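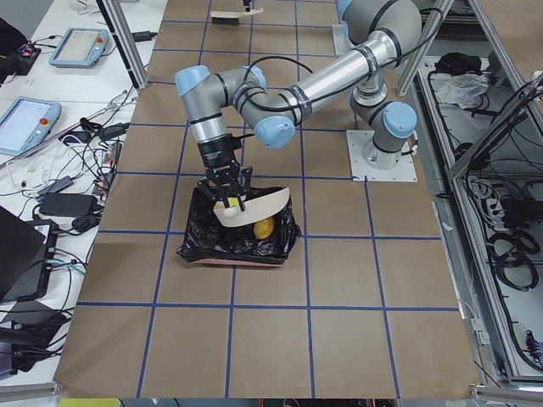 Mendska replied to my last thread to say that growing hemp for fibre is a waste of a good field, and that the seed is where any sensible person would put their effort. Fair enough, let's have that one out.

I've got 2 acres of fibre hemp going in this spring, on the licence, all above board. Before anyone asks: no, you can't smoke it. Well, you can, but you'll get a headache and a sore throat and that's your lot.

Seed is lovely if you've got a combine you can borrow and somewhere to dry it the same day. I have neither. Last time I tried, it sat in the trailer overnight and by breakfast the middle of the heap was warm enough to prove bread in.

Also pigeons. The pigeons here know the seed is ripe a good week before I do.

Fibre is more forgiving. You cut it, you leave it lying on the field, the dew and the fungi do the work, you turn it, you fret about the weather, you turn it again. Retting is mostly fretting, to be fair.

My longest ret was 23 days and it was a day or two too long — the stalks went from silvery to a nasty dark grey and the fibre pulled apart in my fingers. Still sold it, but as animal bedding, so not what I'd hoped for.

Guvell is the variety I keep going back to. Tall, doesn't branch much if you sow it thick, and it shades out the fat hen by June. I tried Ikeda next to it one year and it came up patchy, though that was the wet corner so I won't hold it against the seed.

Somebody's asked about money. The last load to the mill at Grunton made £1,170 before haulage. Haulage was painful. I'm not going to type the number because I'll only get cross again.

What I'd love is somewhere closer that'll take small lots. Every mill I ring wants a full lorry, and I've got a barn corner's worth of bales and a very old tractor.

And Mendska, you're right about one thing, the seed oil tastes miles better than anything you get from straw, I'll give you that! If you ever want to come and stand in my field with a saucepan lid scaring pigeons, I'll sow you a strip.

Licence paperwork next. It went off on 18th February and I've heard nothing back, so if anyone's had theirs through already, shout. Drilling can't start till it's here and I'm running out of sheds to tidy.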